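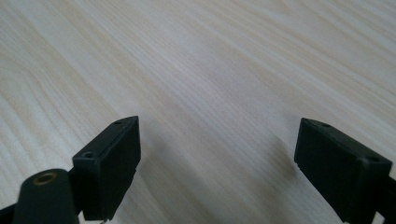

## 4. What sellers call a pale table

### 4.1 The listings

We collected 400 listings for second-hand dining tables from Idov, the classifieds site most people in Dreserden use when they move house or separate. Only listings with a written description of at least one sentence were kept. This removed a good many that read, in full, "table", and one that read "table!!". After cleaning, the set held 2,248 separate mentions of colour, finish or timber, repeated words included.

Three coders sorted the mentions independently. Each was given the same printed guide and asked not to discuss it at lunch, a request that was honoured for most of January. Where the coders disagreed, the majority reading was taken. Where all of them disagreed, the mention went into a category we labelled "other" in the tables and something less polite in our notes.

### 4.2 Colour words

Sellers of dark tables are a plain-spoken lot. "Dark", "brown" and "dark brown" did most of the work, with an occasional "chocolate" from the ambitious. Sellers of pale tables showed no such restraint. Their tables were blond, honey, oatmeal, sand, shell, biscuit, "sort of Scandi" and, in one listing that our coders still bring up, "the colour of a good envelope".

Part of this is a real difficulty. A pale surface of the kind in Figure 3 gives the seller very little to hold on to. It is beige, but beige has a poor reputation, and few people will pay extra for it. The grain is lighter and darker in bands, and a patch near a window can look almost white while the rest looks grey. A seller who writes "cream" is right about some of the table some of the time, and a buyer who arrives expecting cream has grounds for a short, tense conversation on the driveway.
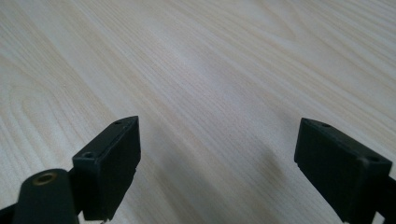

**Figure 3.** Pale wooden tabletop. The grain forms long arches at left and straightens towards the upper right.

Grain itself was hardly mentioned. When it did turn up, it was "nice" or "lovely", and once "going the right way". We asked Raelene Whitcombe, who read an early draft of this section, what the right way might be. She has sold furniture for longer than either of us has studied it, and she replied that it was whichever way the table was going.

### 4.3 Timber names

Naming the timber was a riskier business. Sellers of pale tables named a species freely, and often named two. "Oak or ash" was common, "oak/pine" less so, and "real wood oak style" was left with the coders for a whole afternoon. We made no attempt to establish what any table was made of. Our interest is in what was claimed, and a photograph on Idov is a weak instrument for settling the matter in any case.

Hedging rose with the asking price up to a point and then dropped away sharply. The cheapest tables were "oak I think". Tables in the middle of the range were "oak (pretty sure)". The dearest were oak, full stop, often in capitals. Whether confidence raises the price or the price requires the confidence cannot be decided from listings alone – Ashour's interviews with sellers, reported in Section 5, suggest that many had simply asked a brother-in-law.

### 4.4 Limits

Idov sorts listings by suburb, and Urquijo, the older part of town, is over-represented. People there appear to own more tables, or to tire of them sooner. We did not include Radeo, the rival site, as its form makes sellers pick a colour from a drop-down menu. Every pale table on Radeo is therefore "natural", and there is not much more to be said about them.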